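Ticket 623 – Bed in room 7, cover slides off at night and red underlayer hangs to the floor
Opened by: Maite Goicoechea
Assigned to: Asif Tanoli
Category: Bedrooms / linen
Status: Closed

Maite Goicoechea, Friday, 9:10
Good morning. I write about the bed in room 7 of the Nieto house. The guest has told me two times that the white blanket goes down on one side during the night and in the morning she finds it half on the floor. It is the blanket with the small colored shapes and the black and grey stripes. I make the bed every morning in the same way as in the other rooms, and only this one gives trouble. The mattress is the new one that came in June. Before it, we did not have this complaint.

I have tried already:
- to turn the blanket, so that the long side goes across. Then it is too short at the feet.
- to put the blanket under the mattress on both sides. It holds for one night, then it comes out.
- to change the fitted sheet for a clean one of the same size. No difference.

Please tell me what I should order or what I should do different. The guest stays until the end of the month and she is very patient, but I do not like to ask more patience from her.

Asif Tanoli, Friday, 9:45
Hello Maite, thank you for the clear list. I have three questions before we buy anything.
1. What is written on the label of the mattress for the height?
2. Is the red piece under the blanket fixed to the base, or does it only lie there?
3. Is there a mattress protector, and which one?

Maite Goicoechea, Friday, 11:20
I answer in your order.
1. The label says Birkuritz and the height is 300 mm. The old one was much thinner, I do not have its label anymore.
2. It is not fixed. It lies between the mattress and the base and hangs down at the side.
3. Yes, the Plustarow protector, the one with the smooth top. It came together with the mattress.
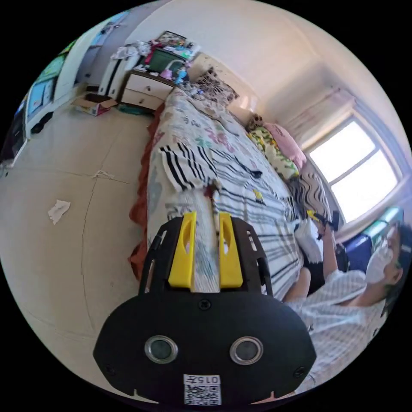
The pillows I leave at the wall end, and the stripes I try to keep straight across, but when somebody sits on the side of the bed everything moves a little toward the floor. I do not know if the blanket pulls the red piece or the red piece pulls the blanket. When I push one of them back, the other one has also moved.

Asif Tanoli, Friday, 11:50
I think there are two problems and they help each other. The first is the height. With a thicker mattress the same blanket has less cloth left to go under, so your tuck is only a few fingers deep. The second is the protector. On a smooth top the sheet can travel, and the blanket travels with it.

Please do this test today, it costs nothing:
- Take everything off, also the protector.
- Pull the red piece to the middle until it hangs the same on both sides, and put the mattress back on it.
- Put the fitted sheet directly on the mattress, only for this one night.
- Tuck the blanket at the feet only, with folded corners. Leave the two long sides free.

If the blanket stays, the protector is guilty. If it goes down again, we look at the size.

Enda Tully, Friday, 12:30
Sorry to come in from the side. We had the same protector in room 3 and I put it upside down, with the cotton side up. I don't say it is correct, but the sheet stopped moving. The label says it can be used only one way, so ask Julián before you copy me.

Julián Cuesta, Friday, 14:05
Please do not turn it. Upside down it does not protect the mattress, and we lose the guarantee from the shop. Enda, I would like you to turn the one in room 3 back. I can change both for the quilted type. There is a box of them in the linen store, behind the Stevelon towels.

Enda Tully, Friday, 14:15
Understood, I will turn it back this afternoon.

Maite Goicoechea, next day, 8:40
I made the test yesterday before dinner. Najwa Abou Jaoude helped me to lift the mattress, it is heavy for one person. We found that the red piece was far out on one side, and on the wall side there was almost nothing of it under the mattress. Probably it was put in a hurry when the new mattress arrived – maybe by me, I do not remember.

The guest says the blanket was still on the bed this morning. It had moved at one corner, the width of a hand, no more. She also says her feet were warmer, but it was a warmer night too.

Asif Tanoli, next day, 9:00
Good. Then please take one quilted protector from Julián's box and make the bed again with the feet-only tuck. Keep the same blanket. I have looked at a wider one and it would cost 3,000 to change all the rooms at once, so I prefer to wait and see.

For the red piece, you can use four flat linen clips, one at each corner of the base. They are in the drawer with the spare curtain hooks. Put them under the mattress and not on the side, otherwise they catch on trousers.

Maite Goicoechea, four days later, 10:15
The quilted protector is on and the clips also. Four nights and the blanket did not fall. One clip opened when I moved the bed for the vacuum cleaner, I have closed it again. The guest has now asked if she can have one pillow less, but I suppose this is a different ticket.

Asif Tanoli, four days later, 10:30
For the pillow you don't need a ticket, just take one away. I have added the feet-only tuck to the room sheet for all beds with the new mattress. Closing this one. If the blanket moves again, please reply here and it will open by itself.

Nieto House Services – Linen and rooms desk – Contact us – © Nieto House Services – Back to top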